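Pedport bench, teaching by remote control - walk-round before each block of runs
Filled in by Indira Acharya, January

## Before anyone picks up the controller

- [x] **Stop button pressed and released once.** Fine, good firm click. Please do press it properly, a light tap doesn't count!
- [x] **Speed limit set for teaching.** Found at 600, put back to 20. I do understand the temptation when you've a long afternoon ahead of you, but the newer drivers get a fright when the arm answers that quickly.
- [x] **Floor stripe clear.** Bags and coats moved to the hooks (mine included, sorry).
- [ ] **Headset cable taped down.** Tape has lifted near the door. I've asked Trodstead for the wider sort.

## At the arm

- [x] **Collar and clamp screw.** Checked by hand with the power off, no play that I could feel.
- [x] **Rod straight, tip smooth.** Run a finger round the tip - a burr will scratch the board and snag the blocks.
- [x] **Board sitting flat on the table.** Press each corner in turn.
- [x] **Blocks spread about, marker uncovered.** A close group by the rod is quite all right, and makes for lovely careful pushing, so leave it be. 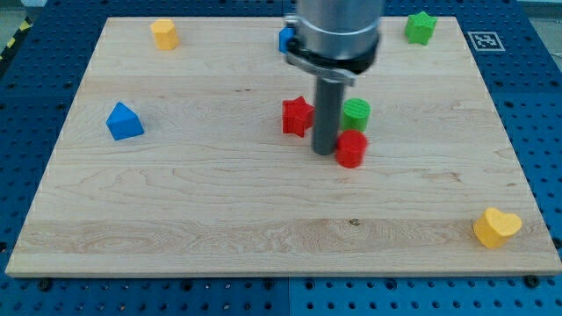
## While driving

- [x] **Second person within reach of the stop.** Yes, all 24 runs.
- [x] **Tip kept off the wood between pushes.** Mostly. Lift, move across, then come down gently.
- [ ] **Driver swapped after 20 minutes.** Missed once, we were rather enjoying ourselves. Kitchen timer now on the shelf.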